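Preguntas frecuentes: recogedor y cepillo de mesa Mugo

¿Para qué sirve el juego de mesa?
Para recoger restos pequeños y secos encima de una mesa: migas, servilletas arrugadas, trocitos de papel. No está pensado para el suelo. Para eso tenemos la línea Cleva, con mango largo.

¿Qué incluye?
2 piezas, el recogedor y el cepillo de mano. Se venden juntos. De momento no vendemos el cepillo suelto.

¿Se puede usar sobre tela?
Sí. Sobre manteles lisos y mantas de pelo corto funciona bien si se barre despacio y siempre en el mismo sentido. Con telas muy finas conviene sujetar el borde - si no, el recogedor arrastra el tejido y se forma una arruga delante de la boca.

¿Cómo se recoge un pañuelo de papel sin que se escape?
Apoye el borde delantero del recogedor en la tela, ponga el cepillo detrás del papel y empuje con pasadas cortas. Levante el recogedor por el mango, manteniéndolo horizontal hasta llegar a la papelera.

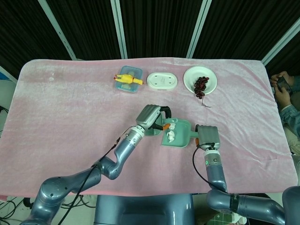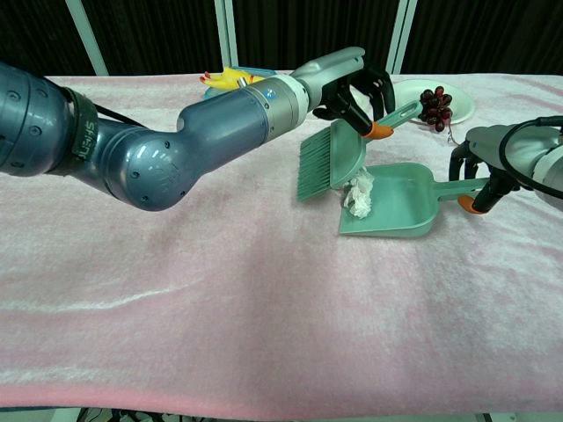
Recogedor verde menta sobre manta rosa pálido. En la segunda foto, también el cepillo, junto a un pañuelo arrugado.

¿Tengo que retirar los platos antes de barrer?
No hace falta si quedan al fondo de la mesa y hay sitio para mover el cepillo. Con fruta servida es mejor apartarla, sobre todo las uvas, que ruedan con facilidad.

¿Sirve para líquidos?
No. Seque primero con un paño. Las cerdas mojadas pegan el polvo a la tela y luego cuesta quitarlo.

¿Cómo se lava?
Con agua tibia y jabón neutro. Sacuda el cepillo y cuélguelo por el orificio del mango hasta que esté seco. No lo meta en el lavavajillas.

¿Cuánto cuesta el envío?
Los pedidos salen de nuestro almacén de Pevville. El envío cuesta 2 euros con Anport. Si el pedido entra antes de las 17 h, se prepara en el mismo día.

¿Puedo devolverlo si ya lo he usado?
Tiene 18 días desde la entrega. Lávelo antes de enviarlo e incluya las dos piezas.

¿Con quién hablo si me llega una pieza dañada?
Escriba a Niloufar Ahmadpour, de atención al cliente, desde el formulario de contacto. Indique el número de pedido y adjunte una foto de la pieza.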